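Pillent shelf clips, gripper comparison notes

Hi! I'm Su-bin Jeon, and I put this folder together while Esperanza Bustamante and I were trying to decide which gripper to bolt onto our arm for snack shelves. We've got two in the running, the Prasa (two stiff fingers) and the Escobar (soft pads, a bit slow), and we wanted human hands as the baseline for both.

What's in it

459 short clips from a head-level camera, all with people's hands working at a metal shelving unit full of snack bags. 111 of them have gripper runs to go with them, same kind of pouch and same kind of move. The rest are hands only.
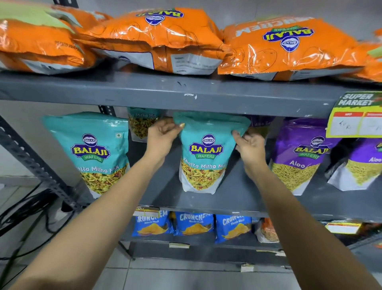 Both hands on a teal mix pouch, middle shelf.

I started out thinking one gripper would be plenty, and then I watched how often people use two hands on one light bag. One holds an edge while the other steadies or presses, and the crinkly plastic bends wherever you push it. The Prasa pinches a top corner really nicely but the bag swings afterward. The Escobar is much better with the flat of the pouch - if you give it time to close. 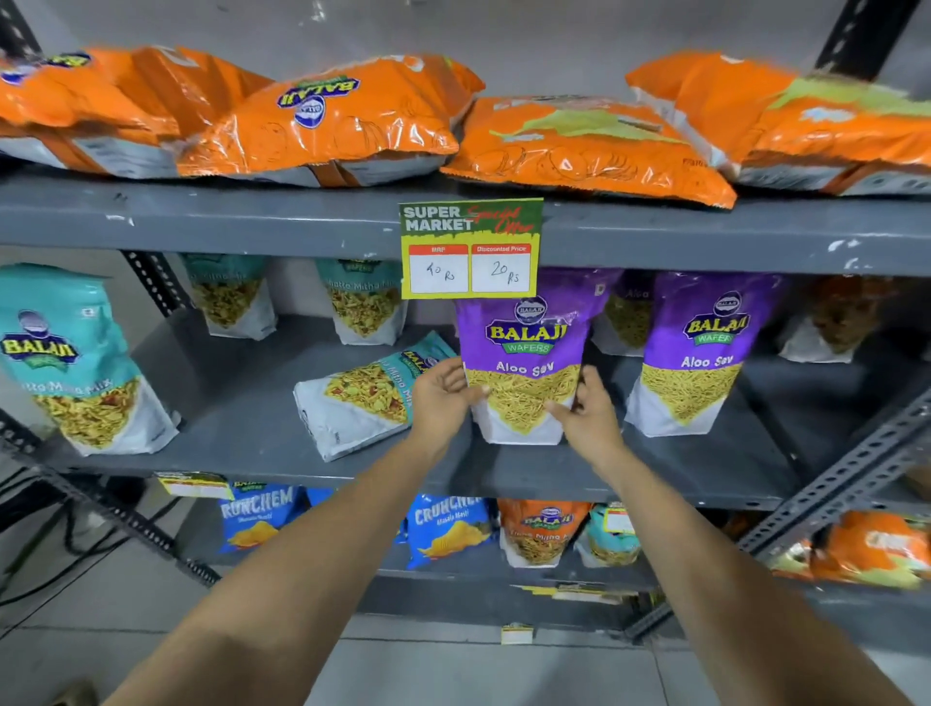
Esperanza thinks we should run one of each, side by side, and I'm coming around to that (I was stubborn until February). The catch is the controller. Ours is set up for matching grippers, and when we mixed them the closing times were off by enough that one side was already lifting while the other was still feeling for the bag. There's a patch in the tools folder. It's ugly, sorry!

The approach is the other thing worth your time. Look at what the fingers are doing before they touch anything, and how little room there is between one pouch and the next. The Escobar's pads are wide, so it bumps the neighbors a lot more.
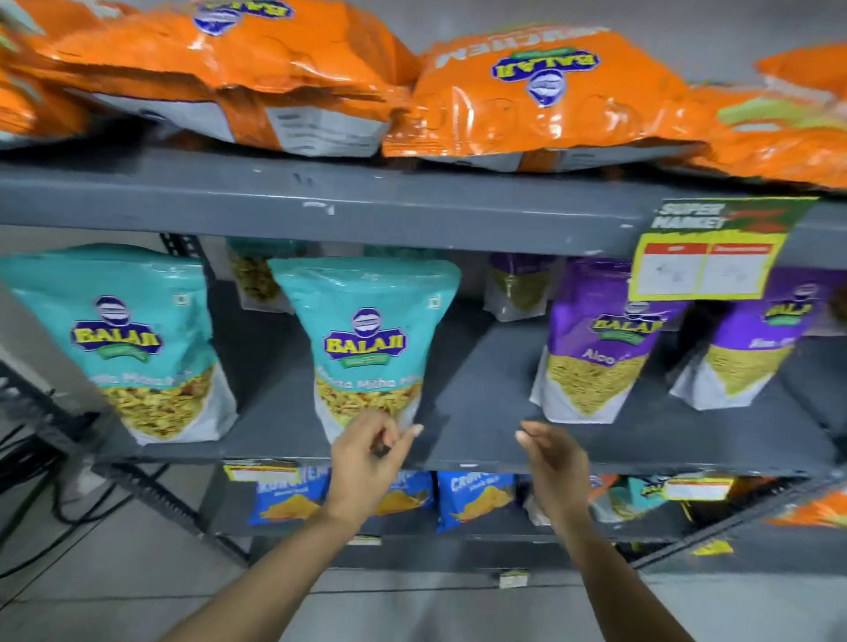
Known problems

- Price cards hang off the top shelf and the pouch detector loves them. Mask them out.
- Glare on the big orange bags up top throws off the depth estimate.
- 17 clips have bad timestamps, listed in skip.txt.
- The Escobar lost a pad partway through, so 14 of its runs used the spare.

Using it

Load clips with the Clillcombe reader, version 2 or later. Please don't average the two grippers' scores together, they weren't run at the same speed. Questions go to me, controller complaints go to Esperanza.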